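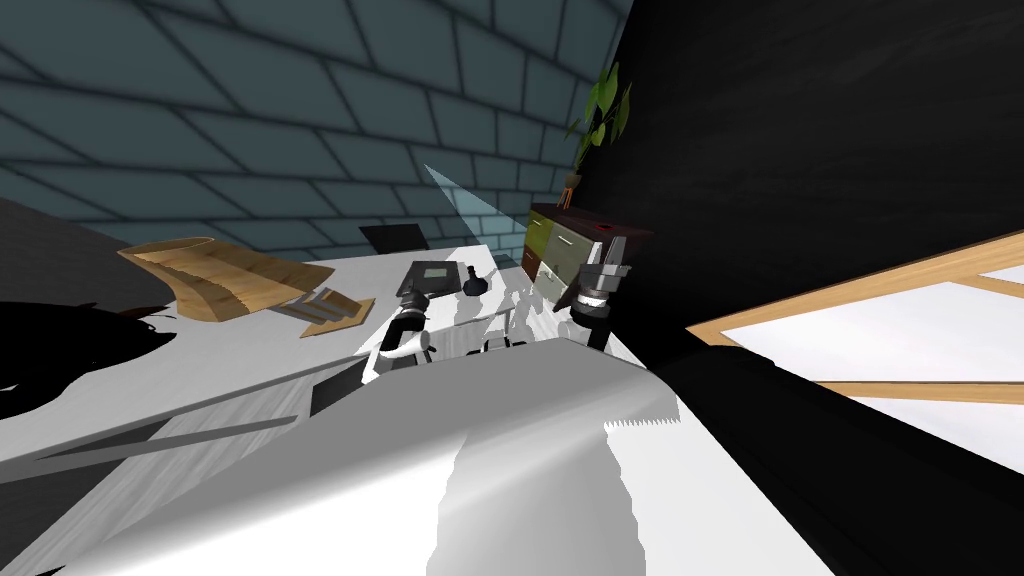 # Grallstead two-arm simulator, club license

Our robotics club runs out of a high school with one real arm and 26 kids who want to use it. We bought the Grallstead simulator in October so that more of them could work on two-arm tasks before the regional event. It cost $308 for the school year, which covers every computer in the lab.

**Setup.** The download is large and the installer is slow. On our lab machines it took most of a club meeting. The older computers run it, but you have to turn the shadows off. Saved runs go to a local folder unless you change the setting, and we lost a week of work before we found that out.

**The task pack.** We used the tabletop set, where two grippers share one work surface and students plan moves so the arms don't get in each other's way. The first few tasks are easy. Handing a part from one gripper to the other is a big jump, and the manual gives it half a page. We wrote our own handout for that one.

**Scoring.** Each run gets a number for time, drops and collisions. Our younger team started the fall at 1,163 on the sorting task and finished at 2,642. The older team got to 3,844. The kids liked having a number to beat. The score does punish slow, careful runs too much, and I ended up telling them to ignore the time portion until their grasps were reliable.

**Camera views.** You can move the view anywhere, including close to the robot's body, where the robot's body blocks part of the table. That was good practice for students who had only planned from a clean overhead view. There is no quick way to level the view again — you have to reset it from the menu.

**Compared with others.** We tried Cutillow the year before. It is cheaper and starts faster, but it only handled one arm at a time. The Goltden package has better lessons and costs more than we can spend.

**Support.** I wrote in twice. One answer came the next morning. The other, about exporting student code, took nine days and told me to wait for an update.

Four stars. We are renewing, and I'd still like a longer manual.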